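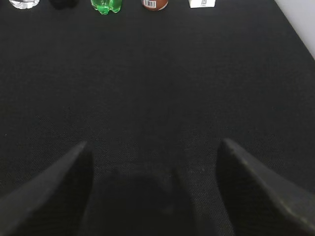
Drikwood, 11 Mar 2023

Open day at Worero. Arrived before the doors were unlocked and waited in the car. Signed in, got a sticker badge that would not stay on wool, moved it to the lanyard from the last place. The tour was split into two groups and I asked to go with the one that started at the picking cell, as the other began with a slide talk on company history.

The cell is smaller than I had pictured from the brochure. One arm, one table, a control cabinet behind a mesh door, and a yellow line on the floor that the visitors kept stepping over. Rezaul Mondal ran the demonstration. He is the integration lead and had clearly given the same talk the day before to customers, but he dropped the sales part when he saw that most of us had notebooks out.

The task: mixed goods at the far side of the table, retrieve a named item, place it in a tote at the near left. Five items in a row. A clear one with a bright base, something black, a green plastic bottle, a brown cylinder with its barcode turned toward the arm, a small white box. Table covering is black with a fine weave. I asked about the choice of black. Rezaul said it kills reflections from the overhead lights and gives the segmentation an easy background for nearly everything in the catalog. The cost is dark goods. The black item was in the row on purpose. From the wrist view on the monitor I could hardly find the edge of it, apart from a bit of sheen and the curve at the bottom.

Notes on the gripper, for my own comparison with ours. Two fingers, dark and matte, wedge profile, narrowing to a blunt tip. Max opening 72 mm by the spec sheet taped to the cabinet. Finger change takes a hex key and a recalibration. He did not say how long the recalibration runs and I forgot to press him. With the fingers spread, both tips stay in the wrist view at the lower corners, and the gap between them shows clear table. I like this. On our rig the camera sits too far forward and we lose the tips for the last part of the approach, so we are closing on an estimate. Theirs gives up the tops of things at a distance. At the start pose the goods on the monitor were only lower halves, everything above that was out of view. They handle it with a fixed overhead camera and use the wrist view only once the arm is committed to one item.

Shadow is a problem they have not solved. The arm and gripper throw a soft dark patch on the table between the fingertips, and it travels with them. On black cloth it costs nothing. Rezaul said that on the pale table they used first, the software kept proposing the shadow as a grasp candidate. They changed the cloth instead of the model. I would have done the same with a customer waiting.

Runs, as I logged them:

Green bottle, picked first attempt, placed upright.
White box, picked first attempt, slight rotation in the fingers, placed flat.
Brown cylinder, picked first attempt. Barcode read by the overhead unit on the way to the tote.
Clear item, two attempts. First closure was high and it slid out.
Black item, aborted twice, then picked after the overhead lights were turned up. Rezaul did this by hand at the wall panel and did not pretend otherwise.

Cycle time is quoted at 400 picks per hour in the leaflet. What we watched was much slower, because the speed was capped for visitors inside the line. He offered to show a full-speed log file in place of a live run. I looked at it. The log was from a single product, same size, same orientation, so it says little about mixed goods. I wrote down 400 with a question mark.

The planner is licensed from Pramanik. The grasp scoring is their own, called Stendik internally, and the name has leaked onto the screen labels. Training set for the scoring is 600 objects, mostly grocery and pharmacy. I asked how many of those were transparent. He had the number: 25. This agrees with what happened on the clear item. They plan to add more before June, along with a polarizing filter on the overhead camera. I am doubtful about the filter. We tried one and lost so much light that the exposure had to go up and the motion blur came with it. Told him so. He asked what exposure we were running and I had to say I would look it up. Must look it up.

Other questions from the group, worth keeping:

A man from a bottling plant asked about wet goods. Answer was that the finger pads hold on damp surfaces and fail on anything oily. No data offered.

A woman with two students asked why the row was spaced so evenly. Fair question and the best one of the morning. Answer: touching items are handled by a nudge routine, which was switched off for the open day after it pushed a jar onto the floor in rehearsal. She asked to see it anyway. He declined.

Someone asked about dust. There were pale specks of lint on the cloth and a few light marks on the right finger. Rezaul said they roll the cloth at the start of each shift, and the specks fall under the minimum blob size in any case. I asked for the value and he gave it in pixels, which is of no use to me without the camera height. Will write to him.

After the cell we were taken through to the palletizing hall. Conventional equipment, well guarded, nothing I have not seen. Coffee in the canteen. Missed most of the history talk by taking a second cup.

Points for our own rig:

Move the wrist camera back far enough to keep both fingertips in view. Bracket needs redrawing.
Try a dark woven cloth before touching the shadow masking code again.
Count the transparent objects in our set. I suspect we are worse off than they are.
Log attempts per item as well as successes. Their summary screen shows only successes, and the clear item went down as a plain pass.

Drive back took longer than the drive out, roadworks at the bridge. Left the leaflet in the car. Cabinet spec sheet had a revision letter on it that I did not copy, so the 72 should be checked when I write to Rezaul about the camera height.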